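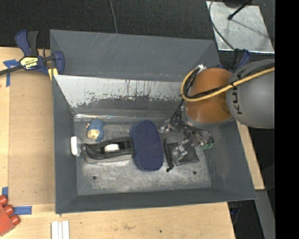 Rok Karagiannis wanted to know, after the last section went up, whether he could skip the descaling part if his washer is only a year old and the clothes come out fine. He also asked why the rinse smells a bit like a pond. Rok, I think you answered your own question there! Do the descale. It takes one evening and most of that is you on the couch.

Section 4. Cleaning and descaling the Urnetti washer

I've had my Urnetti for a good long while now, and the printed booklet gives this job half a page, so I've written out the way I do it at home. These steps are for the front loader with the dial. If yours is the Grastano with the touch panel, the steps are the same up to step 6, and then you need the menu instead (see the end).

What you need

A packet of descaler powder, the kind sold for washers and dishwashers. I use Statell, but the store brand has done the job too.
An old towel and a shallow baking pan.
A toothbrush you don't love anymore.
A flashlight, or your phone.

Caution: Don't mix descaler with bleach, ever, and don't run one right after the other. If you bleached something this morning, run an empty rinse first and start the descale tomorrow.

Before you start

Empty the drum completely, and I mean put your hand in and feel all the way around the back. Baby socks love the top of the drum. I've also found two hair ties and a guitar pick up there, and I don't play the guitar.

Steps

1. Turn the dial to Off and unplug the machine. Close the water tap behind it.

2. Pull the soap drawer out as far as it goes, press the blue tab down and lift the whole thing free. Soak it in warm water in the sink while you do the rest.

3. Scrub the slot where the drawer was. Go for the ceiling of it, where the water jets are, because that's where the black gunk sits (and probably where the pond smell comes from, Rok).

4. Open the little door at the bottom right with a coin. Put the baking pan under it and the towel under the pan. Unscrew the filter slowly, a quarter turn at a time, and let the water run out before you go further.

Note: You'll get more water than the pan holds. Tighten the filter, empty the pan, loosen it again. I do this three or four times.

5. Pull the filter out, pick off the lint, rinse it and screw it back in until it stops. Hand tight is enough. Shut the little door.

6. Wipe inside the folds of the door seal, put the soap drawer back, open the tap and plug the machine in. Pour the descaler straight into the empty drum in the amount given on the packet. Mine takes 112 grams, so I just weigh it on the kitchen scale – with a cup I wash afterward.

7. Set the dial to Cottons, hot, no prewash, and press Start. Mine runs for some 342 minutes if I forget to turn off the Extra Care button, so please check that button! Without it you'll be done before bedtime.

8. When it finishes, run a short cold rinse with nothing in it. Leave the door open overnight.

Caution: The glass in the door gets very hot during step 7. Keep kids and cats out of the laundry room.

If the filter won't turn

Chia-hao Peng wrote to me about this one in March. His was stuck solid, and what worked for him was running a hot cycle first, waiting until the machine had cooled down, and then trying again with a rubber glove on. Please leave the pliers in the drawer. The handle on the filter is plastic and a new one has to be ordered (the part number on mine ends in 1938, but check the label inside your own little door before you buy).

If you have the Grastano

After step 6, hold the Menu key until the light blinks, scroll to Drum Care and press OK. It picks the temperature by itself. If it shows a water drop and stops, the tap is still closed. Ask me how I know.

How often

I do the whole thing every three months with our hard water, and the filter by itself once a month. With softer water you can stretch it to twice a year. The hoses get their own section, so have a look at the back of the machine for drips while you're down there and make a note of anything damp.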